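Accueil > Vie locale > Saveurs et rencontres

Retia : la maison de thé Illov rouvre son comptoir, et les habitués sont déjà là

Il fallait jouer un peu des coudes, ce matin à 10 heures, pour trouver une place chez Illov. La maison de thé du quartier Brerkirik a rouvert après deux mois de travaux, et le moins que l'on puisse dire, c'est qu'elle avait manqué à son monde ! Certains avaient apporté des gâteaux, d'autres leur tasse préférée, et la file débordait sur le trottoir bien avant que la porte ne s'ouvre.

La salle a gardé ses 16 places assises et ses grandes fenêtres côté cour. Le changement se voit surtout au comptoir. L'ancien meuble, étroit et coincé près de l'entrée, a laissé la place à un long plan en marbre sombre finement veiné, tourné vers les clients. On y prépare tout devant eux : le rinçage des théières, le choix des feuilles, le dressage des plateaux. Les tabourets les plus proches ont été pris d'assaut, et l'on comprend pourquoi. Regarder quelqu'un préparer un service avec soin a quelque chose de très reposant, même au milieu du brouhaha d'une réouverture.

La carte, elle, s'est étoffée sans perdre la tête. Les thés verts de printemps restent en bonne place, les oolongs gagnent une demi-page et un mélange maison baptisé Siu fait son apparition, rond, légèrement grillé, avec une pointe d'écorce d'orange. Nous en avons bu deux théières et nous y retournerons volontiers. Le service en théière individuelle est maintenu, et la seconde infusion reste offerte — une habitude de la maison à laquelle les clients tiennent beaucoup. 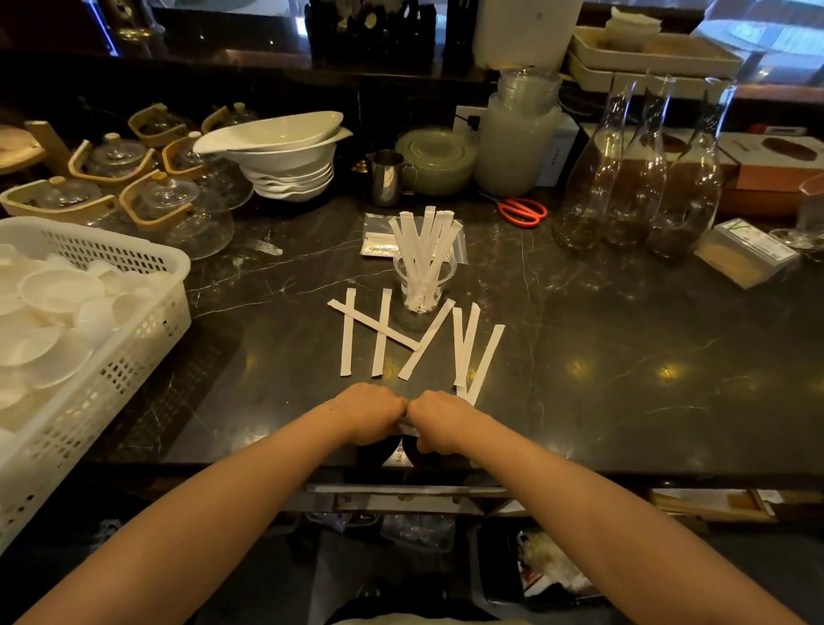

Au comptoir, pendant la préparation du service : les théières en verre et les sachets de papier blanc.

Les théières en verre clair, avec leurs anses anguleuses en bois, font d'ailleurs beaucoup parler. Elles remplacent les modèles en fonte, superbes mais lourds, que l'on soulevait à deux mains avec un peu d'appréhension. Cette fois, on voit la couleur monter, on attend le bon moment, on compare avec la table voisine (et on se trompe, parfois, mais dans la bonne humeur). Une petite fille installée près de la fenêtre a suivi toute l'infusion de sa grand-mère le nez à quelques centimètres du couvercle, avant de déclarer que c'était prêt. C'était prêt.

La vaisselle blanche a été conservée, avec quelques pièces ajoutées pour les jours d'affluence. Et de l'affluence, il y en a eu : 159 théières sont sorties entre l'ouverture et la fin d'après-midi, selon le décompte affiché à la craie derrière la caisse. Le record de la maison est largement battu, et l'annonce a été applaudie par toute la salle, y compris par ceux qui venaient juste d'entrer et ne savaient pas très bien ce qu'ils fêtaient.

L'autre bonne nouvelle concerne les ateliers du soir, très demandés avant la fermeture. Ils reprennent en mai, à raison de deux séances par mois, toujours en petit groupe de 10 personnes. La première sera consacrée aux thés blancs et à la température de l'eau, un sujet qui paraît austère et qui passionne tout le monde au bout d'un quart d'heure. La suivante portera sur les accords avec les fromages de la région — nous avions goûté l'an dernier un chèvre sec servi avec un oolong torréfié, et nous en parlons encore !

Les inscriptions se prennent sur place, dans le cahier posé près de la caisse. Mieux vaut ne pas tarder : la première page était presque remplie en milieu d'après-midi. La maison Illov accueille le public de 10 heures à 18 heures, et la petite cour sera ouverte dès que le temps le permettra.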